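The Case for Slower Push Hands

Most push hands practice is done too fast to teach anything. Two people meet wrists, circle a few times, and within 10 seconds one of them is shoving. The shove may succeed, but neither partner can say which joint was loaded when balance was lost. Without that information the next repetition is a guess.

The useful variable is rate of force. A push that builds over 5 seconds gives the receiver time to feel where it enters, where it travels, and where it stops. It usually stops at the lower back or the front of the hip. At full speed the same fault is present but hidden, as the receiver steps, leans or grabs before the load arrives.

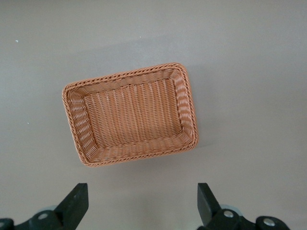
Gordon Perron, who taught me the single-hand pattern, limited each exchange to one slow push and one slow release. If either partner's shoulder rose, the repetition did not count. I disliked this for most of a year. I now use it for the first 35 minutes of every class, with free play afterward for those who want it.

The standard objection comes from people who compete. Kwok-wai Su argues that slow work trains a response to a force no opponent will ever apply. He is right that timing has to be trained separately. A student who can absorb a gradual push will not automatically absorb a sudden one. The reverse is also true, and I see it more often: students with good timing and no structure, who do well until they meet someone heavier.

Volume matters less than is claimed. A figure of 2,000 repetitions is often passed around as the point where a skill becomes natural. I know of no basis for it. Repetitions with a raised shoulder make a raised shoulder natural.

My suggestion is modest. Through December, cut the speed of fixed-step practice by half and leave everything else alone. Keep the feet still. When you lose balance, stop there, and have your partner hold the contact until you can name the joint.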